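Robots, Free Coffee, and a Parking Ticket

August 13, 2021

I should explain that I did not set out to spend a summer morning in an industrial park. A flyer came through the door for the open day at Finell, the automation place past the river in Harnau, and the flyer said "free coffee" in larger type than it said "robotics." I have lived in this town a long time and I know when I am being addressed directly.

The drive took 39 minutes, most of it spent behind a truck full of gravel. The parking lot was full, so I left the car on a side street next to a sign I chose to interpret generously. More on that later.

Inside, they gave everybody a lanyard and a bottle of water and herded us into a hallway to watch a safety video. The main message of the safety video was that you shouldn't climb over things. A boy in front of me looked crushed. Then we were let loose on the building, almost 200 of us according to the woman at the desk, all heading for the same coffee urn.

The first stop was a big orange cage where a machine stacked sacks on a pallet. It was very fast and very loud, and I got bored in the time it takes to eat a cookie. Watching something do the same thing perfectly is like watching a fountain. You nod, you feel you've understood it, you wonder where the restroom is.

The second stop was a talk. The speaker had slides. One of them was just the number 1551, which turned out to be the room we were supposed to be in.

So I was in a sour mood by the time I got to the sorting table at the back, run by a little outfit called Samby that rents space from Finell. Two arms, a few plastic containers, some groceries of the kind I put away at home without an audience. I planned to stay a minute. I missed the whole second talk, and I'd found the room by then.

What got me was how slow it was. There was a carton to deal with, and a crowd of grown adults leaned in as if it were a penalty kick. A man behind me was whispering "go on, go on." I may have whispered it too.
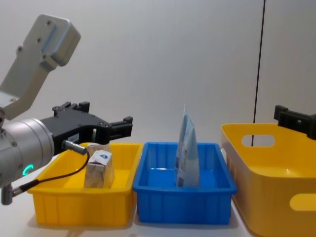
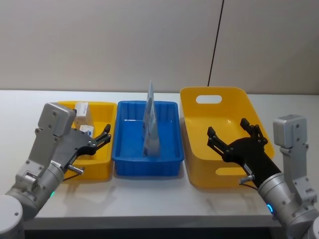 I asked one of the Samby people how long before I could have one in my kitchen. She gave me the look my dentist gives me when I say I floss. She did say that soft packages are a pain, that boxes are easier, and that the hardest thing in any grocery bag is whatever the customer thinks is simple. I asked about eggs. She changed the subject to lighting.

I liked her for that. The brochure from the front desk promised a "seamless future" on page one and had a staple through the map.

Lunch was from the Benjelloun truck outside, and I'd go back to Harnau for the lamb wrap alone. The line was long and moved at the speed of the grocery arms, with nobody whispering encouragement at all.

The ticket was on the windshield when I got back to the car. If you're going next July, use the lot behind the tile warehouse. The street sign means what it says.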